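Handout 4: Showing Instead of Telling
Course notes, Robots and Housework
Revised 2021-01-06

Leftover business first. The reading on kinesthetic teaching is still the old one from September, and the page numbers in the syllabus still don't match it. Go by the section titles.

Last time we ended with the three usual ways to get a task into a robot without writing it out as code. You can grab the arm and push it through the motion. You can drive it from a distance with a joystick, a headset or a second arm. Or you can leave the robot at home and do the job yourself, holding a pair of grippers like the ones it will use later. This handout is mostly about the third way, with cloth, which is where good intentions go to be crumpled.

Cloth has no fixed shape. A mug you picked up yesterday is the same mug today. A cloth laid down on a bedsheet takes a new shape every time, and the folder's first real decision is where the corners have gone.
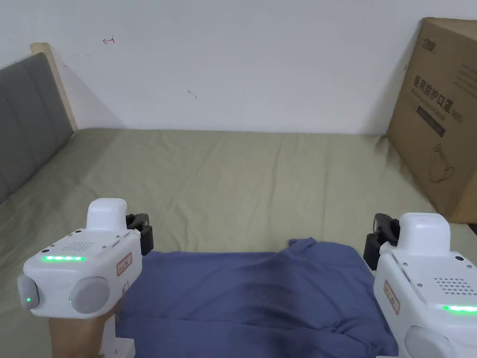 Medeiros disagrees with the emphasis and asked that the disagreement go in the notes: "Finding the corners is a vision problem. What you get from a human demonstration is the timing, when to pull and when to let the thing hang. If you grade students on corners they'll learn to hunt corners, slowly, and so will the policy."

Fair enough. Timing is now on the grading sheet. Corners are staying on it too.

The Mukau set, which you'll use for Assignment 2, has 947 demonstrations of folding and flattening. Of these, 615 are usable by the strict rule (both hands tracked from start to finish) and the rest have a gap somewhere. You are welcome to use the ones with gaps. Previous students have done so with great confidence and described the results as "interesting."

Two-handed work is where hand-held grippers earn their keep. Anyone who has tried to drive two arms through a joystick knows the feeling of patting your head and rubbing your stomach by mail. With a gripper in each hand, the coordination comes free from the person. One hand can keep a corner of the cloth clamped and pulled taut off to the side while the other closes its fingers over the fabric nearer the middle, and you didn't have to plan any of it.

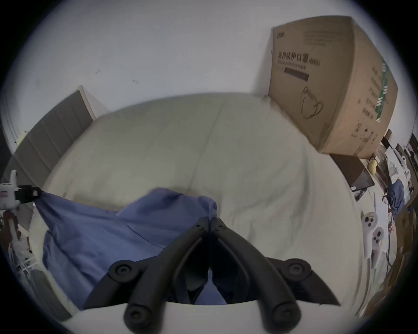
Coverage is the word for how much of the possible mess your demonstrations contain. If every recording starts with the cloth neatly in the center, you have taught the robot to fold neat, centered cloths, for which the market is small. Vary the starting pose, and vary the surroundings too. A bed with a laptop and a big cardboard box at the back of it makes a better classroom than a bare table, as long as the next recording has something different back there. Otherwise the policy may conclude that folding is a thing one does near boxes.

Things that spoil a demonstration, in the order I see them:

Pausing to think. The robot will learn to pause, though not to think.

Regrasping out of habit. If the first grip was fine, leave it alone.

Fixing the cloth with your elbow. Your elbow is not in the action space.

For the write-up, compare a policy trained on the 615 against one trained on the lot, using the Tendard scripts. Don't use Flomus for this, whatever the forum says. Its clock drifts between the left and right streams and you will spend the weekend blaming the cloth. Report failures by type, and give me at least one you can't explain.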